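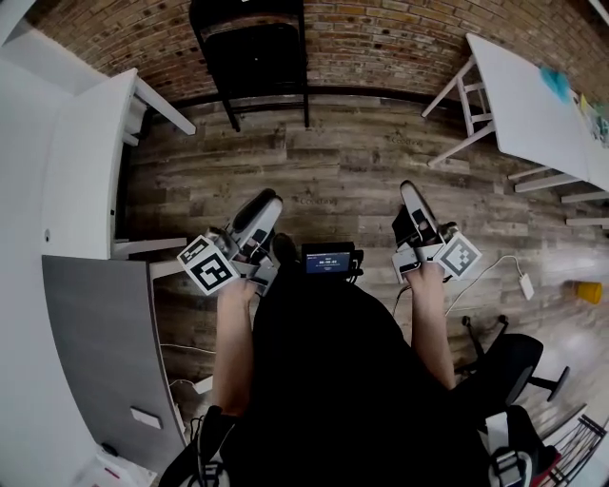 4. Setting up your first shift pattern

Right, if you've got this far you've installed Turno, made yourself an administrator and typed in your people. (If you haven't typed in your people, go back to section 3, because nearly everything from now on needs at least a couple of names to play with.) This is the bit I enjoy most, where you tell it how your weeks work and it starts filling in the grid for you.

I wrote this section while moving the Trodstead shop off its old paper rota, so most of what you'll read comes from that. We had a big ruled book that lived by the till, and Arnulfo Quintero had been keeping it in pencil for years with his own set of marks. A small circle meant "can swap", a circle with a dot in it meant "can swap but will moan". Turno has a notes box for that sort of thing and I've left the moaning out.

4.1 Before you start

You'll want the following to hand:

Your opening hours, including the odd ones. Ours go shorter in October and I always forget.
The last month or so of your old rota, on paper or in a spreadsheet, whichever you've got.
The contracted hours for each person.
Tea. It takes me most of an afternoon to do a new shop, though a small one is quicker.

Note: Have a look at the clock setting under Settings > Place before you do anything else. If it's wrong, every shift you make will be wrong by the same amount and you'll have to move the lot. I've done this.

4.2 Making a shift type

A shift type is just a named block of time, such as Early or Close. You make it once and then use it over and over.

1. Open the Patterns page and press New type.

2. Give it a short name. The grid only shows the first few letters on a phone, so "Early" is fine and "Early morning with bread delivery" comes out as "Early mor", which is no use to anyone.

3. Type the start and finish times. You can write 6.30 or 6:30 or even 0630 and it'll work out what you mean. It won't understand "half six". I did ask for that!

4. Put the break in. Choose paid or unpaid, then the length. Leave the break's start time blank unless you really need it fixed.

5. Pick a colour. I use pale ones because they print better.

6. Press Save, then do the same for your other types.

At Trodstead we get by with 3 types: Early, Middle and Close. The Stornstead branch started out with a great many more, one for nearly every person, and Efraín Villca spent ages untangling them. Start small. You can always add another later on, and you can merge two types from the same page if they turn out much alike.

Caution: Deleting a shift type takes it off every future rota as well, and there's no undo for that one. If you only want to stop using it, press Retire. Old rotas keep it and new ones don't offer it.

4.3 Building the pattern

Now you string the types together. A pattern can be any number of weeks long, and it starts again from the top when it reaches the end. Ours is 2 weeks.

1. On the Patterns page press New pattern and choose how many weeks it runs.

2. You'll get an empty grid with days along the top. Drag your shift types in from the left-hand side. On a tablet you have to hold your finger down for a moment before it'll come away.

3. Set how many people you need on each shift with the little plus and minus buttons.

4. Mark any shift that needs a particular skill. Click the shift, choose Needs, and tick whatever applies (key holder, first aid, forklift and so on). These come from the skills list you filled in during section 3.

5. Press Check.

Check is lovely. It adds up the hours you're asking for and compares them with the hours your people are contracted to do. The first time I ran it we needed 141 hours a week and I had 129 to give out, so there was a hole I'd been plugging myself by staying late. You can carry on with a gap like that, only Turno will leave some shifts in grey with "Open" written across them, and somebody will have to claim them.

Note: Check looks at the whole pattern at once. If one week is over and the other is under it may still pass, so press the arrow beside the total to see them one at a time.

4.4 Putting people in

There are two ways of doing this. You can press Fill and let it choose, or you can drag the names in by hand. I do a bit of both. I put in the people with fixed days first (Higinio Zamudio always has Middle, because of the school run), lock those with the padlock, and then press Fill for the rest.

1. Drag in anyone with fixed days.

2. Click the padlock on each of those shifts. It goes solid when it's locked.

3. Press Fill and wait. It can look as if it's stuck on a bigger shop. Leave it be.

4. Read down the warnings on the right. Red ones have to be sorted before you can publish. Amber ones are up to you.

The red one you'll meet most is "Rest too short", which means someone's finishing a Close and starting an Early the next morning. Swap them with whoever's on Middle and it normally clears.

Caution: Pressing Fill a second time throws away everything that isn't locked, including names you moved by hand after the first go. Lock as you go along.

4.5 Publishing

When there's no red left, press Publish. Everyone gets a message with their own shifts in it, and the grid turns from dotted lines to solid ones. If you've got people who don't use the app, press Print after publishing and not before, or you'll get DRAFT in large letters across the page. Nuno Salgado has one of those on the stockroom door to this day.

You can still change a shift once it's out. Only the people affected are told about it, and the old version is kept under History.

Swaps and time off are in section 5.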